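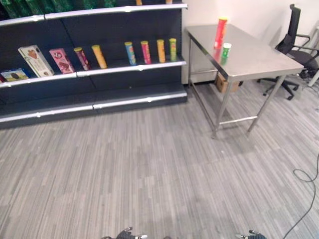 1/ I want to write down a small result from our shelf restocking work, before it disappears in my notebook. It is not a big result. But it changed how I collect demonstrations, and I think other people with a two-arm robot and a shelf may have the same problem.

2/ The task: the robot takes a can or a cup from a steel table, turns, and puts it in an open place on the shelf. We call the policy Sulov. It is trained only from teleoperated demonstrations, with the view from the head and the joint positions as input. No depth, no object models.

3/ For a long time we made all demonstrations in the same way. Before each episode, the operator made the shelf tidy. Every can stood straight, every box had its back flat to the panel, and there was one clear gap. The policy learned this well, and we were pleased with it.

4/ Then we tested on a shelf where things were leaning, and it became bad very fast. The arm went to the right section of the shelf, stopped in front of the gap, and made very small movements left and right. Sometimes it placed the can. Often it waited until the time limit.

5/ My first idea was that the dataset was too small. So we collected more tidy episodes. The tidy test improved a little and the untidy test stayed where it was. I lost most of September to this idea, and I do not recommend it.

6/ Magnus Kerr, who looked at the failures with me, asked a simple question: in the training data, does the policy ever see a can that is tilted and is NOT the can it is holding? The answer was no. Tilt appeared only in the hand. I had looked at these videos so many times and I did not think of it.

7/ So we changed the protocol. We call the new set Terna, and the rule is written on one page:

- the operator does not repair the shelf between episodes
- what leans stays leaning, what fell stays where it fell
- the gap is where it is, also when it is narrow
- a reset is allowed only when no free place is left on that shelf

8/ The shelf you see in the first post is a normal start under this rule. The maroon-red can and the yellow one lean to the left, then there is a gap, then the light blue one and three more that stand more upright. The pink dessert box leans back. In the old protocol I would have fixed all of this before pressing record.

9/ In total Terna has 347 episodes. This is fewer than the tidy set. I wanted to make them equal, but operator time is what it is, and I decided that a smaller set makes the comparison harder for the new method, so it is fair enough.

10/ We trained the same network with the same settings on each set, 2 seeds per set. I know that this is few. Please read everything below with this in mind. I would not put it in a table in a paper yet.

11/ What we saw on the untidy shelf: with Terna, the hesitation in front of the gap is almost gone. The arm comes in, and if the neighbor can is leaning into the gap, it places a bit more to the side. We did not design this. It comes from the operators, who naturally do it when they may not touch the neighbor.

12/ On the tidy shelf: no clear difference between the two sets. I expected to lose something there, and I looked for it carefully. The Terna policy is perhaps slower in the last part of the reach -- I see it in the videos but I did not measure it well, so I do not claim it.

13/ What did not improve: picking from the table. The polished steel top gives a reflection under every object, and a red can makes a red smear below itself. The policy sometimes closes the gripper too low, near the reflection. Both sets have this failure, and the protocol change does not touch it.

14/ A colleague at Floltby suggested putting a matte sheet on the table. Yes, it would help. But the steel table is part of the problem we want to solve, so for now I leave it. Next I will move the table angle between sessions, so the smear does not always go in the same direction in the view.

15/ One thing about operators. At first they did not like the new rule. It is unpleasant to leave a can crooked when you can make it straight with one finger! One operator told me that it felt like doing bad work. After some sessions this went away, and the collection became faster, as the cleaning between episodes was a big part of the hour.

16/ I should also say how we score. A placement is a success if the object is on the shelf, released, and no other object has fallen. A neighbor which leans more than before is still a success. Some people will not agree with this. I was not sure myself, and I keep a separate column for "neighbor moved" so the results can be read in both ways.

17/ Somebody asked me by message if this is just data diversity with another name. Partly yes. But when we earlier added diversity on purpose, we changed the products and the lighting, and it did not help in this test. The untidy state which is left by the previous episode seems to be a different kind of thing. It is the state the robot will find after its own mistakes.

18/ I did not test the obvious middle option, which is to take the tidy set and mix in a small part of Terna. It is the first experiment on my list. If a small part is enough, then older datasets can be saved with a few days of extra collection, and this would be more useful than my result here.

19/ Also not tested: more than one shelf level. In all Terna episodes the target is the middle shelf. The low shelf needs the robot to bend, and our bending is not reliable enough to blame the policy for what happens there.

20/ The one-page protocol and the scoring sheet are in our Latuheru folder, and I can send them to anybody who writes to me. The videos I must first check for permission.

21/ If you have tried not to reset between demonstrations, on a shelf or in a kitchen or anywhere, please tell me how it went -- also if it did not help. I have found very few notes about it, and I would like to know if our shelf is a special case.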